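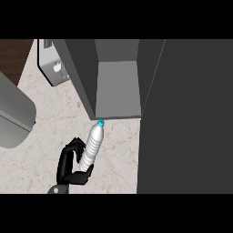
We finally have a date for the Jacquet Street kitchen, everybody! The Trikham Tenants' Club got the okay this week to turn the old laundry room into a shared cooking space, and I've been grinning ever since the letter landed in my mailbox. The floor is what folks keep stopping me in the hallway to talk about, so let me get that out of the way – yes, we're going for marble, the pale cream kind with thin reddish-brown and tan veins wandering all over it, next to dark brown wood. I know, I know, it's fancy for a laundry room. But Lok-yiu Hsueh found a yard out past Grutura that was clearing old stock, and she talked them down to a price I still can't quite believe (she used to sell carpet, and it shows!).

Work starts in April and should take 9 weeks if the plumbing behaves. We've got $3000 set aside from the fall bake sale and the rummage sale, and the rest is coming out of the building fund, which passed on a vote of 69 to 13. A few of the no votes came from the second floor, where people are worried about noise late at night. Fair enough – so the kitchen will close at nine, and I'm told the new door will be a good heavy one.

While the room is torn up, the washers will be moved to the basement on the Urent Avenue side. Bring your own quarters, the change machine isn't coming along. There's one less dryer down there too, so please don't leave your towels sitting in it all afternoon (you know who you are, and I love you anyway).

We still need big pots, a decent rice cooker and somebody who knows how to hang shelves straight. Lok-yiu has a sign-up sheet taped to her door, and I've already put myself down for the first Sunday-style supper – my chili, extra beans, come hungry!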